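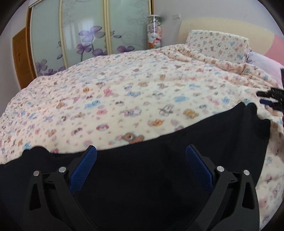

Hand-held gripper over a navy cloth, bedroom site, blue finger pads fitted.

From: Leokadia Malinowski
To: equipment-planning list
Subject: Re: Hand-held grippers, second order
Time: 4:12 pm

Géza,

Answers to your points in order, then a revised budget for January.

Géza Pálfi wrote:
> The Nellthorpe quote is 384 per hand-held unit, pads included. I
> would order 4 now and hold the robot arm purchase until we have
> seen the bedding data. Two questions before I sign. Do we need
> spare jaw brackets, or only spare pads? And can the home sites
> share units, or does each one need its own?
>
> Also, Coditz want to know if we are still interested in the fixed
> camera mast. I have not replied.

Spares: pads only for now. The crosshatched face is the wear surface, and quilts and fleece-type cloth leave lint in it. The brackets are thick plastic and I have no cracked ones in the log. What I would add is a small stock of pivot pins. There are four along the top edges of the jaws, two per arm, and Nellthorpe sell them only as a bag. I have asked for the price of one bag.

Sharing: no. The units have to be recalibrated after transport, and the operator loses most of a morning to it. One unit per site, and we drop a site if the money is short. Your count of 4 stands.

The attached picture is from the bedroom site and shows why I want the bedding tasks kept in the plan. There is a dark cloth lying over a printed quilt, both with folds, and the jaws stand in front of them in the frame. A mast at the foot of the bed would lose the contact area behind the operator's arm. Please tell Coditz no for this round. If they come back with a wrist-mounted option I will read it.

Budget:

4 hand-held units at 384: 1536
Less the credit Nellthorpe owe us on the returned unit: 60
Net for units: 1476
Pads, storage drives and cases, from Drollent: 652
Total: 2128

Pins are not in the total. Shipping is not in it either, as Drollent and Nellthorpe both invoice that separately and the last two invoices arrived in different quarters. I would book it under consumables again unless finance objects.

On the arm: agreed, hold it. The Muriithi quote expires at the end of January and they have extended it once already. I would let it lapse and ask for a new one with the lighter wrist. We do not have a payload figure for wet laundry, and the present quote assumes dry items only.

One correction to the inventory sheet. Row 9 lists the spare pads as black. The brackets are black, the pads are blue. Please fix it before the reorder goes out - the last parts request was built from that row and came back with a query.

If you sign tomorrow before noon I can place both orders the same day.

Leokadia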